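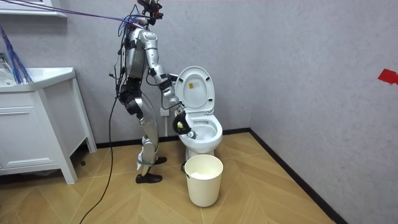 Dendutberg test bathroom. Unit leaning over the toilet with the gripper lowered into the bowl.

May 12, 2024

Run 27 of the toilet cleaning task was stopped by the operator at 306 seconds. The right wrist reported fault 381 (force limit) and the controller did not enter hold as required. The arm continued to push for around two seconds until the emergency stop was pressed. No injury and no damage to the bowl. 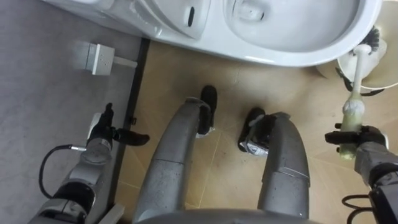
The log was reviewed with Britt-Marie Sjögren. The fault message left the wrist on time but was queued behind camera data on the Breltard board – the same delay recorded at Rees earlier in May. The firmware there had been updated; ours had not.

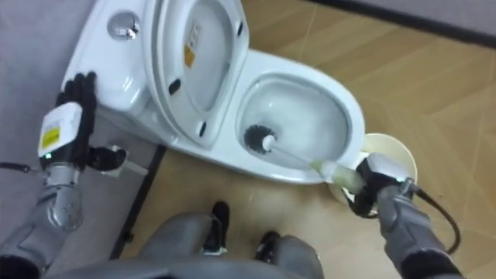

Until the update is installed, the force limit is to be kept at the lower setting and one person is to stand at the stop button during every run. The wrist cable is to be checked for wear before power is restored. Report sent to Zistaston. Reply pending.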